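3.2 Maintenance of the door-passing cell

The door-passing cell at Mosville consists of one mobile base, one hinged door in a steel subframe, and a matching simulated apartment used for training and for regression tests. The base is a Brunet differential-drive unit carrying a forward camera at chest height. The simulated side runs on the Skistham renderer. Both are driven by the same navigation policy, and most of our maintenance effort over the period went into keeping the two sides aligned.

The physical door is inspected at the start of each block of runs. The operator checks the hinge pins for play, wipes the latch plate, and measures the closing force at the handle with a spring gauge. If the reading has moved since the last block, the closer is adjusted before the base is powered up. Wheel encoders are zeroed on a marked section of floor and the camera mount is checked against a printed target. In April the lower hinge was replaced after the door began to drag, and the runs recorded between the first sign of dragging and the repair were removed from the data set.

Faults are logged under seven codes. Codes 1 to 4 cover the base (drive, encoder, battery, communications), code 5 covers the door hardware, and codes 6 and 7 cover the simulator. Code 6 is used for physics errors such as a door leaf passing through its stop. Code 7 is used when the policy stalls near a surface and the rendered view gives it too little to work with. Of 2,786 simulated episodes in the reporting period, 1,681 finished without a logged fault. Code 7 was the most frequent entry among the remainder.

3.3 Correcting the start poses

Code 7 stalls were traced to the way start poses were sampled. The Mernier planner placed the agent anywhere on the navigable mesh, including positions where a wall or an open door leaf took up much of the view. Figure 4 gives one view of this kind.
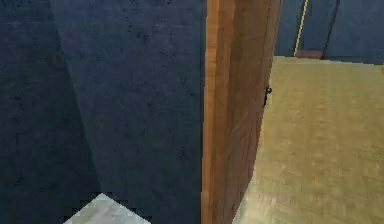

Figure 4. Simulated agent view close to a door edge.

Start poses are now filtered before an episode is launched. The filter takes the depth buffer at the candidate pose and rejects the pose if too much of the image lies within the minimum clearance. In a view such as Figure 4, the dark blue wall on the left and the edge of the wooden door are the nearest surfaces, and the open floor is confined to the right-hand side, beyond the door. The first version of the filter averaged depth over the whole image, and the far wall was enough to let poses like this through. The current version divides the image into vertical strips and scores each one separately. A pose is kept only when the central strips are clear.

The clearance value is stored in the cell configuration file with the camera height and the base radius. It has to be changed whenever the camera mount is changed. We missed this once, after a bracket was swapped for a shorter one, and 19 episodes had to be repeated. The configuration file is now checked against the mount record when the simulator starts, and a mismatch stops the launch with a message to the operator.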